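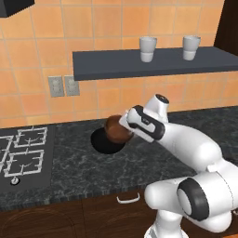
Figure 7.1 A simulated kitchen task. The arm holds a rounded brown object over the opening in the countertop.

Chapter 7
Learning in Simulated Kitchens

Most of the methods in Chapters 5 and 6 were tested on a bare table with a few blocks. A kitchen is harder. The arm has to work over a counter, under a shelf and next to a cooktop, and the things it handles don't have flat sides. This chapter looks at how robot policies are trained and scored in rendered kitchens such as the one in Figure 7.1, and at how far the scores can be trusted.

We begin with a practical question. Suppose a student has a policy that can pick up an object and carry it somewhere. How many trials are needed before anyone should believe it works? On real hardware, a person has to reset the counter after each trial, and a full Friday may produce fewer results than the student hoped for. In simulation the reset is a function call. The object goes back to its starting pose, or to a new one drawn at random, and the next trial begins.

The running case in this chapter is the Kuvwood study, carried out by Frøydis Moen and her students. They trained a single policy on pick-and-carry tasks in a set of simulated kitchens and then tested it in kitchens left out of training. Each test condition was run for 200 trials. In the training kitchens the policy finished over 70 percent of its trials. The drop in the unfamiliar kitchens, and the reasons for it, take up most of Section 7.3.

Two parts of the study need to be kept separate. The first is the simulator, called Brultent, which computes contacts and draws the camera views. The second is the policy, which receives those views together with the joint positions and returns the next motion of the arm. A failed trial may come from either one. If a grasp slips, the policy may have closed the fingers in the wrong place, or the simulator may have given the surface too little friction. Section 7.2 describes a replay test for telling these cases apart.

What counts as success?

A task has to be written as a rule the computer can check. "Put the object in the sink" sounds clear enough, but consider the moment when a gripper is holding something above an opening. If the rule looks only at horizontal position, the trial could be counted as a success before the fingers have let go. Moen's group found this error in an early version of their own scoring code and had to run two of their test conditions again.

The corrected rule has these parts:

The center of the object is inside the target region.
The object is below the height of the rim.
The gripper is no longer touching the object.
All of this stays true for a short holding period.

The last part matters more than students expect. An object can pass through a region on its way somewhere else - a bounce off the rim is the usual case - and a rule that checks a single time step will accept it.

Appearance and geometry

Simulated kitchens can be varied in two ways. Appearance covers tile color, the pattern of the stone, the grain of the wood and the lighting. Geometry covers the height of the counter, the place of the cooktop, and the shelves or panels that limit where the arm can move. Many early papers changed only appearance. A policy trained that way may ignore tile color perfectly well and still run its elbow into a shelf that has been lowered.

Section 7.4 compares the Kuvwood results with those from Widmer, an older benchmark in which geometry is fixed. Readers who skipped Chapter 4 should review the definition of the workspace before going on.

Key terms: policy, reset, success rule, holding period, appearance variation, geometric variation, replay test.

7.1 Setting Up a Trial

A trial begins with a scene file. The file lists every fixed surface, every movable object and the base position of the arm. Movable objects also need a mass, a friction value and a range of starting poses.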